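Workshop tips: when the arm stops at the laptop

These notes cover household arms that handle a laptop on a counter, such as opening the lid or pressing a key, and stop with a fault before the job is done. They were written for the Hotier bench arm with the Plurnano controller. Menu names differ on other units.

Code 2322 is a contact force fault. The arm met resistance where it expected free travel. Do not clear it and rerun the job. Press the stop button, wait for the status light to go solid, then back the arm off by hand.

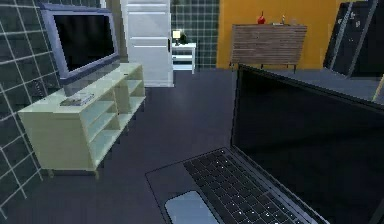

Check the lid angle next. A lid opened past the taught position puts the top edge in the return path, and the arm will push on it until the force limit trips. The factory limit on the Plurnano is 11 newtons. Set it to 9 for any task near a hinge or a screen — a panel can crack without much warning.

Dark, glossy surfaces are the other common cause. Depth sensors read a black screen poorly, and the reported distance can jump by up to 200 millimeters between readings. Teach the approach from the palm rest or trackpad. Never teach it from the screen.
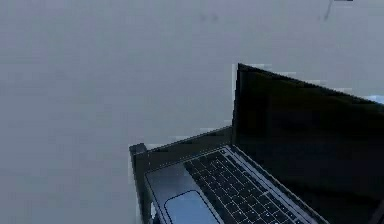 Lid open, screen dark. Take the reference point from the trackpad corner.

Before restarting:

Run the path in simulation with the lid at its widest angle.
Inspect the fingertip pads. The Lacson soft pads harden with age and slide on smooth keys.
Clear the fault log, but copy the entry first. Ellthorpe service will ask for it.
Run the first pass at the lowest speed with one hand on the stop button.

If 2322 returns on the slow pass, the wrist force sensor has probably lost its zero. Re-zero it with the gripper empty and pointing straight down. A second failure after that means a sensor replacement. Leave the arm powered off until the part is fitted.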